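Do handheld gripper demos really carry over to a robot arm?

posted by pascu_20

I'm reading up on imitation learning for a class project and I keep running into papers where people record demos with grippers they hold in their hands, with no arm involved at all. The one we're discussing Thursday used 200 demos per task and the authors seem pretty happy with it. But how does the policy know where the arm should go? And is 200 a lot? I've only ever done teleop, and 15 demos took me a whole afternoon.

2 replies

amasby365

Depends on the task. Try it and see. 200 is fine.

Otis Zamora

It carries over better than I expected! What you're recording is the path of the gripper through space plus how open the jaws are, and then the arm's own solver works out the joints later. So the arm really doesn't matter much while you're recording, as long as it can reach those poses (check that early, I learned the hard way with a task we called Prandix and had to toss up to 20 demos).

The two-handed stuff is where I'd pick this over teleop every time. Clear plastic is still a pain for us, depth gets weird on it, so we lean on color images and plenty of variety in where the container sits. Our bench looks like this with a gripper in each hand:

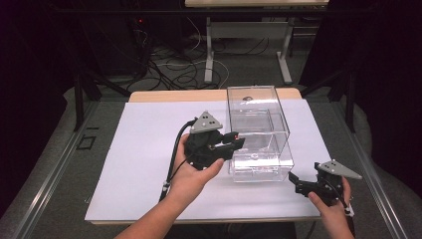

Stuff I'd check in your paper

Did they test with the container in new spots? Do they report failures by type? If it's only one success number I'd be a little suspicious. Amar's thread on time sync is worth a read too.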